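Vinley V2 Two-Finger Gripper

I've been swapping grippers on our bench arm since November, and the Vinley is the one I keep going back to! The test was soft stuff: gray felt-like cloth, a two-layer sponge, anything that squishes (Zuccaro's rigid jaws hated all of it).
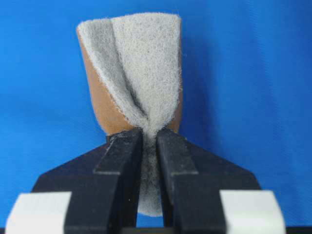 Does it come with a wrist camera?
The camera is sold separately, and the bracket takes 8 screws.

I ran 200 picks with each set of fingers, same arm, same speed. The open, triangular linkage on the Vinley is the part I like most – it's light and easy to clean.

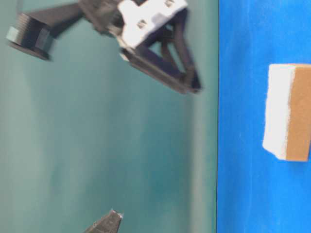 Vinley gripper and the tan-and-white sponge

Chrysoula Konstantinidis at Kundwood lent me their controller for the second round, and I left the grip force at 13 percent. 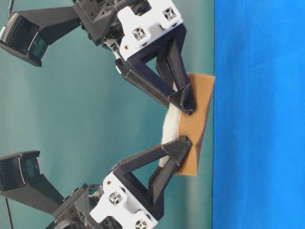

Both fingertips on the tan piece

Ships from Cuvatport, $1,871 with cables.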